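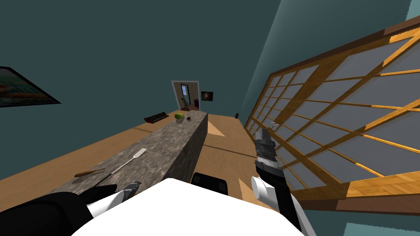
Re: Midsummer evening -- food, and what on earth to do about feet

Hi all,

Sorry for the slow reply, I've been meaning to get to this since Tuesday and then the dishwasher repair ate my week.

> We had 70 people last June and I think the list is
> heading that way again. Last time the complaints were
> (a) the salad ran out, (b) the salad was all the same
> salad, (c) everybody's feet hurt by nine o'clock from
> standing on the gravel. Can somebody who went to the
> Nelmont solstice party tell us how they handled it?
> I heard they had some kind of foot bath thing. Is that
> as weird as it sounds?

I went to the Nelmont one! It is a little weird for the first minute and after that you don't want to get up. They had a row of dishpans under the big maple, warm water from the kitchen in a couple of thermos jugs, and you just sat there in the long light with your pants rolled up, talking to whoever was next to you. I was between two people I'd never met and we ended up trading rhubarb recipes for half an hour.

What they put in the water was Epsom salt, dried chamomile and a handful of torn mint. I'd skip the chamomile loose, it gets between your toes and you find it in your socks the next day. Tie it up in a square of cheesecloth. And please let's not do any strong oils. I react to lavender and I'm sure I'm not the only one on this list.

Dump and rinse between people, obviously. They had a bucket of soapy water and a brush at one end and a stack of old towels at the other, and they ran out of towels before they ran out of anything else. If everyone brought one from home we'd be fine.

On the food. I agree about the salad. The one that went over best at Nelmont was cold new potatoes with dill, a lot of dill, more than looks right, plus sour cream and a spoonful of the juice from a pickle jar. You can make it the night before and it's better for it. Somebody also did a cucumber and strawberry thing with black pepper that I was rude about and then had three helpings of.

I can make the potatoes. I have the big pot. What I can't do is potatoes AND the flower crowns again, my hands were green until the Fourth of July last year. If somebody takes the crowns, the trick is floral wire for the base and short stems, and do the daisies last because they flop. The field behind the Collgate road had plenty last summer, but ask at the farmhouse first, they were nice about it when I did.

For drinks, could we have something without alcohol that isn't just the orange soda? I make an elderflower cordial that goes a long way with fizzy water (one bottle does a pitcher and then some). I have 5 bottles in the basement and would love to get rid of four of them.

> Also the budget. After the hall deposit we have $613 to
> work with. I don't want to spend it all on one night
> when we still have the harvest supper to pay for.

The foot baths would cost next to nothing. Salt comes in big bags at the feed store in Drerkley for a lot less than the pretty jars, it's the same stuff, just get the kind marked unscented. Mint I have coming up through the driveway. Come and take it, please, bring a shovel.

I'd put the money into good bread and cheese, and more lanterns. It was so dark on the path to the parking lot last year and I walked straight into the Gbeho drummers' van. (Are they coming again, by the way? They were the best part. My kid still does the clapping bit at the dinner table.)

One more thing -- can we start the fire earlier? I know it's traditional to wait for sunset but the little ones are all melted down by then, and a small fire at seven for marshmallows wouldn't hurt the big one any.

I'm around most evenings if someone wants to call about the potatoes. Oh, and whoever left a blue casserole dish with a glass lid at my house after the May breakfast, it's on top of my fridge.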